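Laying the Table: a short talk on hosting people you barely know
Speaker notes, Khanyisile Botha, Halás community hall

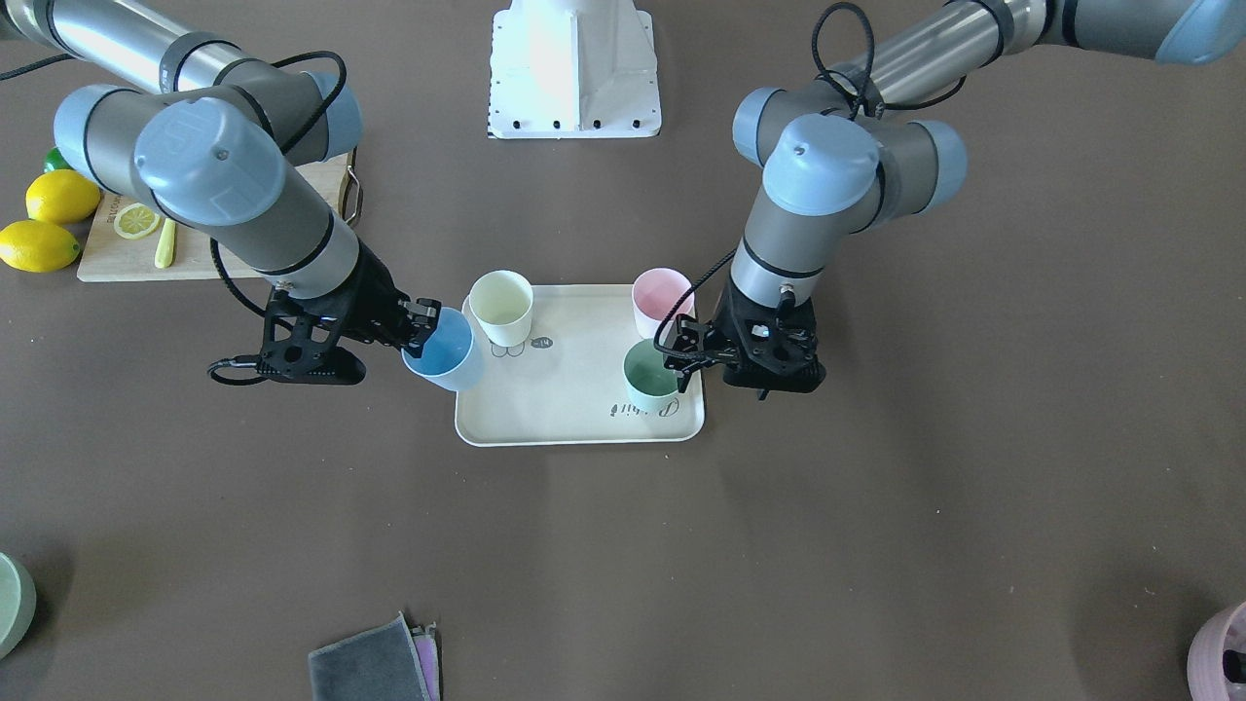 Slide 1. Cream tray, dark table.

Leave the slide up while they find seats. Don't start until the coats have stopped moving.

Opening. Say hello, thank Silvia Gajdoš for the invitation and for the loan of the microphone. Then straight in: "Hands up if you have ever hoovered under a sofa for someone who never looked under the sofa." Wait for it. If no hands go up, put up my own and carry on as if that was the plan.

Main point, say it early in case I run over. Most of what we do before guests arrive is for ourselves. I have no objection to that, but we ought to know which bits are which. Guests notice whether there is somewhere to put their bag. They notice the loo. They have never noticed my skirting boards, and I have given those boards years.

Story one: the Jitulitz supper. We moved there in September and knew two people, one of whom was the estate agent. Invited the whole landing anyway, 29 of them on paper. I cooked for 29. Eleven came, and Teodor Bogdan from upstairs brought a stew of his own, bigger than mine and, I'm told, better. We ate dumplings until the following Thursday. (Pause here. People like to picture the dumplings.)

What I took from it: ask again by name, the day before. A note under the door is an invitation to lose a note.

Next bit, trays. I am in favour of trays. A tray says the food is going round and you needn't hover by the kitchen door like someone waiting for a bus. Put it down in the middle, walk off. Guests who don't know each other will talk over a tray, mostly about whether that's cheese. Plain is best. My aunt's had a hunting scene on it and people felt watched.

Don't get drawn on doilies. There was a doily incident in Grornora and at least one person from it will be in the room.

Story two, only if we're on time: Ľudovít Tóth and the chairs. He lent me six, I gave back seven. Neither of us has ever got to the bottom of it. Look at Ľudovít during this – he usually sits at the back near the radiator.

Drinks. One hot, one cold, water in a jug where people can reach it. I used to offer a choice of nine teas and spent whole evenings reading out boxes.

Getting them to leave. Biggest laugh last time, so don't rush it. Turning the big light on works. Yawning doesn't, they just ask if you're sleeping properly. Ifeoma Uzor starts washing up at her own parties, loudly, and swears by it.

Questions. Someone will ask about shoes on or off. My answer is to say so at the door, before they've sat down, and to own a clean floor if it's off.

Finish by pointing out where the tea is. Stack own chair. Count them.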